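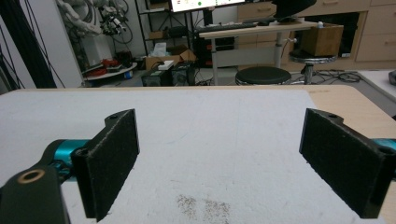

Figure 4.1. The hand-held gripper over the work table, fingers open.

4. Getting the table ready, and getting people ready too

By now you will have unpacked the Tarar hand-held gripper, charged it, and paired it with the workstation as set out in section 3. What follows is the part most customers want to hurry through, and we do understand why, but please give it a proper morning if you can. The people who will be using the gripper are usually the same people who have been doing the packing or sorting by hand for years, and how the first day goes has a lot to do with how they feel about the whole business afterwards.

A word about what changes. With the Tarar, your staff show the job by doing it with the gripper in hand, and the Saretti arm is later trained on those recordings. Somebody who used to spend the whole shift at the packing bench may find that part of it now goes on showing, checking and correcting. It is still skilled work, and it is tiring in a different way (more in the wrist and the eyes, less in the back), so please plan the rota with that in mind.

4.1 Before the first session

1. Choose a table that can stay where it is. A plain wooden one does very well. If you have to share it with another team, agree the hours beforehand and write them up where everyone can see them.

2. Lay the white work sheet flat on the table top. Small scuffs and specks are ordinary wear and you needn't change the sheet on their account. Replace it when it tears or will no longer lie flat.

3. Set your workstation desk at a height that suits whoever is going to sit or stand at it. If two people of very different heights share a shift, let them alter it when they swap over, and don't make anyone feel a nuisance for asking.

4. Look along the floor between the table and the desk and find yourself a walking route. Loose cables on that route should be moved or covered.

5. Open the Sessions page on the workstation and enter a name for the job. Use the name the shop floor uses. If everyone calls it "the small reds", call it that.

Caution: Do not walk about with the gripper switched on. The fingers can close while you are talking to somebody and thinking of other things.

4.2 Checking the fingers

1. Hold the gripper over the table with the fingers pointing away from you and let them open fully.

2. Look at the inner faces. The pads should be clean and firmly stuck down along every edge. Lint can be lifted off with a bit of tape.

3. Squeeze the handle slowly and watch the two fingers come together. They should meet evenly. If one seems to lag, go to section 7.2 before recording anything.

4. Check the screws with the small key in the lid of the case. Hand-tight and a touch more is plenty.

Note: Pads are rated for 3,000 grips. The counter on the Sessions page turns amber at 500 grips remaining, and you can order a new pair from there.
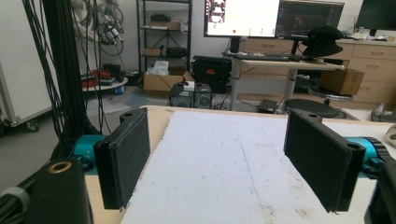 Figure 4.2. Gripper fingers facing each other across the foam board. A faint blue pen line runs down the surface.

4.3 Recording the first job

1. Ask the person who knows the job best to go first, and let them do it once with their bare hands while the others watch. You'd be surprised how often two people on the same bench find they have been doing it differently!

2. Agree on one way of doing it for the first batch. Other ways can be recorded later under their own names.

3. Place one item on the sheet. Pen marks on the surface can stay; they don't upset the recording.

4. Press Start on the handle and wait for the short tone. Pick up the item, move it, put it down, and open the fingers completely before you press Stop.

5. Carry on at an ordinary, comfortable pace. There is no prize for speed, and a hurried recording is generally one you will end up deleting.

6. If you fumble, press Stop twice. The attempt is marked as a slip and kept in a separate folder.

7. Change hands or change people whenever the wrist begins to complain, and in any case at the pause shown on the screen. The pause comes every 900 seconds and can be made more frequent under Preferences, though it can't be switched off.

Caution: Keep your free hand clear of the pads while recording.

Note: Our colleague Paraskevi Pappas, who looks after training at Loltov, suggests a first batch of 191 recordings for a simple pick-and-place job. It is enough to try on the arm, and two people can get through it without dreading the next day.

4.4 Talking it over with the team

We have put this under its own heading so that it doesn't get skipped. Questions about jobs and hours will come up, very likely in the first tea break, and it is far kinder to have an answer ready. When the packing hall at Diltlow took on its first arm, Glykeria Triantafyllou, the shift lead, asked us to add the following to the guide.

1. Tell people before the equipment arrives which tasks are going to the arm and which are staying with them. If you haven't decided, tell them that as well.

2. Say plainly what the recordings will be used for. The Tarar stores the movement of the gripper and the view from its camera. Individual speed reports are off by default, and we would ask you to leave them off.

3. Agree how time spent on recording will be paid, and put it in writing.

4. Give each person who records a job the chance to watch the arm attempt it, and to say what it is doing wrong. A button marked Remark on the workstation lets them attach a comment to any attempt.

5. Keep a few turns of the hand work going for anyone who would like to stay in practice. You will want it on the days when the arm is being serviced.

4.5 Finishing for the day

1. Close the session and wait for the upload bar to clear.

2. Switch the gripper off, open the fingers by hand and put it back in its case with the pads apart.

3. Wipe the work sheet with a dry cloth.

4. Write anything odd in the handover box on the Sessions page, however small it seems, so the next shift isn't left guessing.

Next: section 5, Sending recordings to the Saretti arm.

Section revised 13 Jul 2021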